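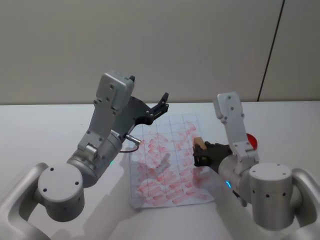
The Trallholm bedside chart holder keeps the paper observation chart at the foot of the bed, flat, covered and ready to be written on. Many wards have moved most of their records to the computer, and still there is one paper chart that stays with the patient. On that paper the lines must stay readable. A white sheet with a grid of thin gray lines can become very full of short red marks, and when the marks are smeared it takes more time to see which square each of them belongs to. A clear cover which does not touch the writing is a simple help with this. The cover of the Trallholm stands a little above the sheet, so the ink can dry under it.

Trallholm Bedside Chart Holder
Item number 1543
Made by Galtent
Sold and serviced by Tsoukalas Medical Supply

In stock
Sold singly or by the carton
Request a quote
Add to list
Download cleaning instructions

Overview

The holder is one molded board with a hinged clear cover. It hangs on the rail of the bed by the Zinder hook, and it can be taken off with one hand. When you open the cover it turns all the way over and rests behind the board, so it is not in the way of the hand that writes. The corners are rounded. There are no springs on the front side and no screws on the back side, where dirt usually collects in older models.

We developed the present version together with nurses who work at night. Their first wish was a quiet holder. The old metal ones make a noise each time they are put back on the rail, and in a room with sleeping patients this is not a small thing. The Zinder hook has a soft inner lining and the cover closes on two soft stops. Their second wish was that the chart does not slide out when the holder is carried under the arm from the bed to the desk, and for this we added a low edge on the bottom and on one side.

Who uses it

General wards, maternity wards, rehabilitation and day surgery. It is also used in nursing homes, where a fluid chart or a turning chart is kept near the bed. Some of our customers in veterinary clinics hang it on the cage door. We did not plan it for this use, but they tell us that the hook fits.

The holder is not intended for the MRI room. The pin of the hinge is steel. Please ask us for the version with the plastic pin, which must be ordered separately and has a longer delivery time.

Cleaning between patients

The board and the cover may be wiped with the usual alcohol wipes and with chlorine solutions in the strength that is normally used on bed rails. Open the cover completely before you wipe, and wipe also the inner side. Leave the surface wet for the full contact time written on the package of your disinfectant. After this, let it dry in the open position.

The hook lining can be pulled out and replaced. Please do it when the lining shows cracks or when it has become hard. A cracked lining cannot be cleaned well, even if the rest of the holder looks like new.

Do not put the holder in a washer-disinfector with a heated drying step. The cover will bend, and a bent cover does not close on its stops. Do not use acetone or any product made to remove adhesive. For old label glue, use warm water with a mild detergent and some patience.

Your own infection control rules come first. If they ask for something stricter than what is written on this page, please follow them and write to us if you are not sure that the material can stand it.

Details

Material of board: white molded plastic, matte surface
Material of cover: clear plastic, antiglare on the outer side
Hinge: full width, steel pin, tested for 2000 openings
Hook: Zinder, with replaceable lining
Space between sheet and cover: enough for a stack of several sheets
Orientation: portrait, or landscape with the hook moved to the side
Pen place: groove on the right side, can be ordered on the left
Label field: top edge, for bed number
Warranty: 2 years

About the label field. We recommend to write only the bed number there. The name of the patient should be on the chart itself, under the cover. For wards that want more privacy we have a gray cover sheet which lies on top of the chart and hides it from visitors. It is held by the same edge as the paper, and it is wiped in the same way as the board.

Ordering

A carton contains 102 holders. This sounds like a strange number and we are asked about it often. A carton holds full layers, and this is what fits in it with the hooks already mounted. If you need fewer, order singly, the price per piece is then a little higher. Replacement linings, covers and pens with cord are listed under Spare Parts.

Hospitals which change all holders at one time can ask for a trial set first. You keep the set on one ward for the month and send it back if it does not suit you. The holders from a returned set are not sold as new. They go to our training rooms. In January the trial sets are usually all in use, so please write to us early if your budget year begins then.

For delivery to a loading dock we need the name of the receiving person and the hours when the dock is open. Please give us also your purchase order number already with the first message. Without it the order waits.

Frequently asked

Does it fit on square rails?
Yes, with the wide hook. The normal Zinder hook is for round and oval rails. Look at the rail at the foot end, as it can be different from the side rail of the same bed.

Can we print our logo on it?
Yes, on the back of the board. We do not print on the cover.

Will the writing come off on the cover?
Under normal use the cover does not touch the top sheet. If you fill the holder with too many sheets the space is gone, and then fresh ink can come on the cover. Take the finished sheets out and file them.

Which pen is best?
A ball pen. Felt pens and gel pens need more time to dry and they are more easily smeared by the side of the hand, most of all for staff who write with the left hand.

Can one buy only the hook?
Yes, the Zinder hook is sold alone, and it can be mounted on the former Galtent board if your board has the two holes on the top edge.

What customers write

"We changed from metal on the whole surgical floor. It is much quieter in the evening round. I would like a bigger groove for the pen, ours are thick and they fall out sometimes."
Brock Vachon, ward manager

"Good, but the wide hook came one week after the holders and we had to store them in the corridor."
Purchasing office, rehabilitation clinic

"Cover is easy to wipe. Hinge too, if you open it fully as they say."
Night nurse, maternity

The wide hook is now packed together with the holders when both are on the same order. A deeper pen groove is in preparation and will be offered as a separate version, so that existing stock and spare parts stay the same.

Contact

Questions about the product, trial sets and spare parts: Angeliki Sarantis, Tsoukalas Medical Supply, customer desk. We answer in English and Greek. Please tell us the item number and, if you have it, the production code, which is pressed into the back of the board below the hook.

Related products
Zinder wide hook
Gray privacy sheet
Pen with cord, blue, black or red ink
Wall rail for chart holders
Spare cover for Trallholm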